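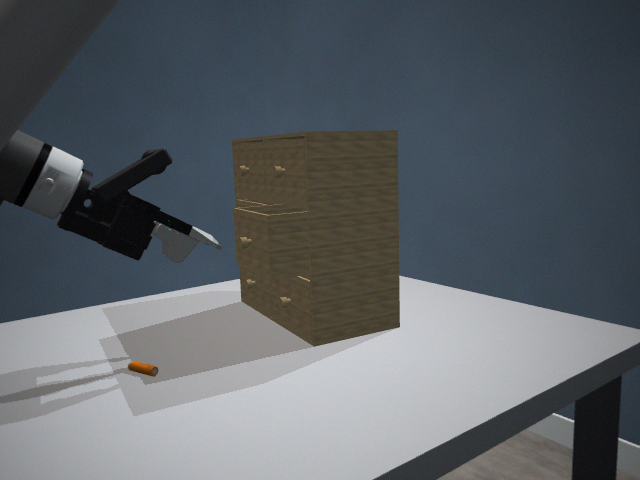

Wooden cabinet with five drawers, on a pale table.

Kuron 2 – script and outline software for writers
Sold by Grernar. Licence for one person, two computers.

Kuron is a writing program for film, television and stage scripts. You type, and it takes care of the margins, the scene headings and the character names. The second version was released in March and works on Windows, Mac and Linux. An internet connection is needed only for the activation and for the updates.

The outline panel is on the left side of the page. Every scene has a card there, and when you move the card, the scene moves also in the script. You can give to each card a colour, a storyline and a short note. In our testing a file with 552 scene cards opened and scrolled without delay – a whole season of a series can stay in one project.

Revisions
Each draft is saved with its own name. Changed lines get a mark in the margin, and locked pages keep their numbers. If you cut a scene and regret it, look in the Offcuts folder. It stays there until you empty it yourself.

Import and export
Opens Final Draft, Fountain, RTF and plain text. Exports to the same formats and to PDF, with or without watermark. Scanned PDF files can not be imported.

Dictionaries
Australian, British, Canadian and American spelling are included, so "colour" and "theatre" will not be underlined in red. Your own dictionary holds up to 2714 words.

What customers write
"I moved my radio play from Ina to Kuron in one evening. Only the sound cues I had to correct by hand." – Róisín Geraghty
"The cards are very good. I would like a bigger font in the notes." – Obadia Laizer

Requirements
700 MB of free disk space, 4 GB of memory. A tablet version does not exist at the moment.

Trial
The trial works for 18 days with all functions. After this your scripts can still be opened and printed, but not edited.

Owners of Goicoechea templates can load them from the File menu, under Templates.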